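Call for participants: help us read, record and look after local memorials

Posted June 3, 2009

The Laver Local Memorials Survey is looking for people to help finish the second half of the county list. Field recorders mostly, also a few people for indexing and a couple of paid part-time spots, see further down. Sorry for the short notice, we only got word on the money last week and the season is already going.

What it is

A survey of memorials in Laver, Wevgate and the townships between. War memorials, yes, but also drinking fountains given in somebody's name, mine and mill accident stones, church plaques, honor rolls in school hallways, benches, bells, memorial windows, the odd gatepost. If it has a name on it and it isn't an ordinary grave marker, we want it on the list.

The first list was typed up years ago from a driving tour and it misses a lot. Anything indoors, for a start. Names were copied off the front panel only, so if there were side panels those men never made it in. Locations are things like "near the depot" where there has been no depot for a long time.

We started redoing it in April. So far 73 sites are written up in full, and the Wevgate end is in decent shape. Laver itself is patchy. The river townships have hardly been touched.

What you would be doing

Field recorders go out in pairs, with a form, a tape measure, a pencil and a camera if you have one. You find the thing, get permission if it's on private ground or inside a building, and fill out the form. Full inscription, every side, exactly as cut, mistakes included. If a name is spelled wrong on the stone you write it wrong and put a note in the margin. Height, width, depth. What it's made of if you can tell, and "stone, not sure" is a fine answer. Condition: lettering, cracks, lean, moss, loose parts.

No cleaning. No scrubbing, no chalk, no shaving cream, no flour, nothing on the face of the stone. Side light from a flashlight or a mirror brings up worn letters well enough. If you can't read it, leave dots and go on.

Indexers work from the forms and the pictures that come in. Last name, first name, rank or job if given, dates, site number. It's slow work but you can do most of it sitting down with coffee.
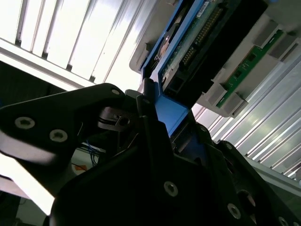 Drive tray and gray server chassis.

Time and places

Field season runs until the leaves are down, or the first snow, whichever. We ask for at least 3 outings from each recorder. More is great. An outing is half a day with driving, longer in the river townships where the roads go around everything.

Indexing goes on through the winter, evenings or daytimes, your pick. Come as often or as little as suits but please tell us ahead so there's a seat and a stack of forms ready.

Sites still open, not the full list:

Evangelista Chapel, inside and out. Two plaques known, there are probably more behind the organ.
Jodusby Mill, accident stone and whatever is left of the worker's honor roll.
Laver Upper School, hallway boards. Summer only, when the building is quiet.
Wevgate Bridge, tablet on the downstream side. Somebody with good balance and a long lens please.
The old fairground gates.
All four township cemeteries along the river, for the group memorials only, not single graves.

Tell us if you have a favorite. First come first served, although we'll try to put new people with someone who has done it before.

Who we want

You don't need a history degree. You do need to be able to copy down exactly what is in front of you, and write so another person can read it. Patience with old lettering helps. So does a car. If you don't drive say so on your note and we'll pair you up with someone who does, we have more cars than people right now.

Minimum age is 14, and anyone under 18 goes out with a parent or other grown up from their own family. Scout groups and school clubs welcome but please write to us first so we can find a site that suits a crowd.

People who read German or Italian, we would really like to hear from you. Several of the chapel plaques are in one or the other and our copies so far are guesswork.

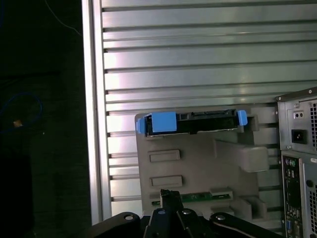
Same goes for anyone who knows the old street names in Laver. A good third of the family addresses in the parish rolls are on streets that got renamed or built over, and matching them up is holding up the index. If your grandmother still calls it Tannery Row, bring her along.

Paid spots

Two of them, both part time, both end when the season does.

Field coordinator. Books the sites, phones the churches and schools, gets the pairs out with the right forms, collects the forms after. About 19 hours a week, some evenings. Must drive. Must be okay with phoning people who don't phone back. Experience with any kind of recording work is a plus, gravestones, buildings, birds, whatever it was.

Index editor. Checks the typed entries against the forms, fixes site numbers, chases down the two-men-same-name problems. Fewer hours, can be split up how you like. Careful typist, good with spreadsheets. You'll be the last person to look at each name before it goes in the printed list so we will ask you to do a short sample at the interview.

Pay is hourly, same rate for both, we'll send it with the details when you write in. Mileage is paid on top for the coordinator. Volunteer recorders can claim gas for the river townships only, keep your receipts.

Training

One afternoon, free, everyone has to come to it before their first outing, even if you've done this before someplace else. We go over the form line by line, then walk over to the Laver green and do a real one together. Wear shoes you can stand in wet grass with. Dates go out by email once we know who's coming, there will be a second session later on for people who cant make the first.
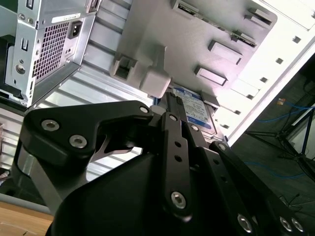 How to apply

For volunteering, a short note is plenty. Your name, town, how to reach you, car or no car, field or indexing, and any days that are no good. Drop it at the survey desk in the Laver library or hand it to anyone wearing the green badge at a site.

For the paid spots, a letter and a page on what you've done before, plus one person we can call. Mark the envelope COORDINATOR or INDEX so it goes in the right pile. You can put in for both. Same desk. We'll read them as they come in and would like to have both people in place before the school boards get started, so sooner is better then later.

If you can't do any of this but know of a memorial you think we've missed, leave us a slip with where it is and who to ask. Even a half remembered one. Two of the best finds so far came in on the back of a grocery list.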